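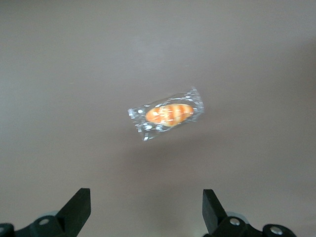 Clostthorpe Confectionery makes boiled and pulled sweets in a brick building behind the old rail siding at Bernbridge. We have been at it long enough that some of our customers were first brought in by their grandparents. Most people know us for the striped ones, orange and cream, each in its own clear wrapper with a crimp at both ends so that you can see the colour of the lolly before you open it. We make other things as well, but if you have found one of ours in a coat pocket or a dish at the dentist's, it was probably striped.

The business was started by Gualtiero Amato, who had worked in a biscuit factory and wanted to do something smaller. He bought a second-hand copper pan and a cooling slab and sold at the Meléndez Street market out of flat tins. The slab is still in use. The pan was retired when the base wore thin and now hangs in the front office.

Carmela Mazza took over the boiling room when Gualtiero's shoulder gave out, and she has run it ever since. She starts at 5 am in summer, before the building heats up, because humid air makes the sugar sticky and hard to wrap. On very wet days we don't boil at all. The staff do the labels and the cleaning and go home early.

How we make them

A batch is cooked, poured and divided. One part is coloured and the other is pulled until it turns pale and opaque -- that is where the cream comes from, it is air in the sugar and a bit of butter. The two are laid side by side in strips, rolled together, drawn out and cut. A batch gives us almost 300 sweets once the ends have been trimmed off. The ends go in a bucket by the door and are sold by weight as offcuts.

Wrapping used to be done by hand, with twisted ends. Aníbal Ospina changed us over to sealed ends when we began posting orders up north, where the twisted ones were coming undone in the heat. A few customers wrote in to complain. We kept the twists for the Christmas jars only.

Who we are

There are 15 of us, counting the Saturday juniors. Da-eun Pyo looks after flavours and colours and keeps the recipe books, which now run to 183 recipes, many of them not made any more. She is working through the old ones and brings one back each March. Last time it was aniseed and lime, which sold better than we had guessed. Miklós Fülöp drives the van and does the deliveries to 59 shops, cafes and newsagents, and he is the person to ask for if your order is short.

Visiting

The shop counter is open from 9 am to 3 pm and the offcuts are usually gone by lunch. You can watch the pulling through the window in the side passage if Carmela is at the hook. We don't run tours, as the floor is small and the sugar is very hot. School groups can ring ahead and we will set out a tasting table in the yard. Please tell us about allergies when you book. All our pulled sweets contain dairy.

Parking is on the Meteline Road side. The lane at the front is for the van.

Clostthorpe Confectionery, Meteline Road, Bernbridge | Contact us | Wholesale enquiries | © Clostthorpe Confectionery. All rights reserved. | Back to top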